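Rillach Bench Data - Frequently Asked Questions

Last updated Sep 9, 2022

Questions we keep getting from the Stirnville and Vellthorpe groups, plus a few from students. Short answers. If yours isn't covered, email the bench list.

What is the project collecting?

Examples of small lab jobs done by robot arms. Each example is one go at one job, start to finish - camera video, joint positions, gripper state, and a line of text saying what the job was. A person drives the arm, the learning system gets the recording later. Nothing is learned live on the bench.

How many examples do you want?

3000 for the first release, 1000 of them from the glassware and filter jobs. The rest is split between racks, lids and pouring. We know the split is uneven. The filter jobs are harder and the early models were worst at them.

Which jobs count as "filter jobs"?

Anything in the set with the round paper, the tray and whatever the paper is headed for. Starting layouts come from the layout sheet, so don't invent your own. The far end of the table gets the small tripod stand and beaker, and the tube rack goes beside it. Tray at the front, glass container in it, square clear sheet on top with the tan disc in the centre. 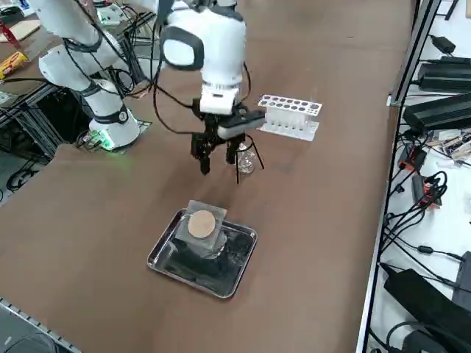
Do I have to use both arms?

No. Two-arm and one-arm examples are stored separately and both are useful. Put "single" or "pair" in the arms field. Do not leave it blank, blank gets read as single and then someone has to go back and fix it.

Can I reuse a layout from the last example?

Reuse the objects, not the exact spots. Shift the tray a bit, turn it a bit. If the tray sits in the same place forty times the model learns the place and ignores the tray. Stay inside the tape limits on the sheet.

What if I drop something?

Keep recording, let go of the controls, count to three, then stop. Mark it "fail" and pick a reason. We want the fails. What we don't want is a fail marked as a pass because it was nearly there.

Broken glass - hit the stop first, worry about the recording after. Brush and pan, not fingers.

How good does the example have to be to pass?

Object ends where the text line says it ends. That's it. A slow one is fine. A wobbly one is fine. Pausing longer than a few seconds mid-grasp is not fine, redo it.

What do I write in the text line?

Plain words, one sentance. "Move the filter paper into the dripper." Say what a person would say. No part numbers. Call the same thing by the same name each time - we had "filter", "disc", "paper" and "circle" for one item and it took ages to clean up. It's "filter paper" now.

Is the dripper layout a seperate job?

Yes, code it as its own. Bottle stands on the tray, white dripper on the bottle, sheet with the filter paper above that, black wire stand to the left of the bottle. Check from the side that the sheet is level before you start. Easy to miss from overhead.
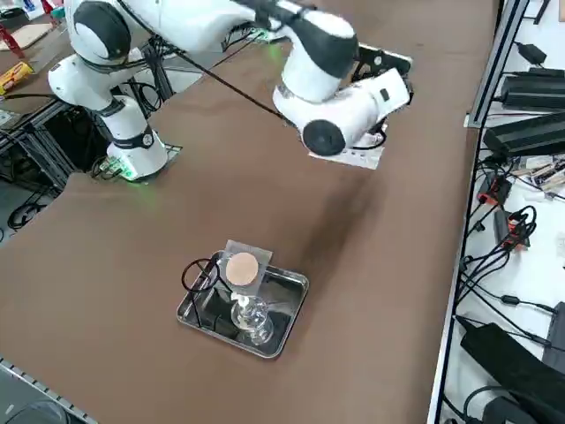 Can I move the cables or power supplies on the side shelf?

Please don't. They're in view of the fixed cameras and we'd like the background to stay the same within a batch. If something has to move, close the batch, move it, open a new one.

How often do I calibrate?

Start of each batch, and again if anyone bumps a camera or an arm base. Takes 2 minutes. If the check colour is amber, run it again. Amber twice, stop and write to the list.

Why not just use the simulator?

We do, for reaching and for stacking. Clear glass and thin paper don't come out well in it. The Yüksel scripts can make simulated versions of the rack jobs if you want extra, but those go in their own folder and don't count toward the 3000.

Can I get the data before the release?

Partner groups can ask for a sample batch. Everyone else, December. The sample has raw video and no cleaned labels, so expect some mess.

Who fixes wrong labels?

Whoever recorded the batch gets first go. After that it goes to the review queue, where two people watch it through at normal speed. If they don't agree it's left out of the release.

My upload stopped halfway. Start again?

No, re-run the upload command, it picks up from the last finished file. Don't rename the folder in between. Don't delete your local copy until the batch shows as "stored" on the status page.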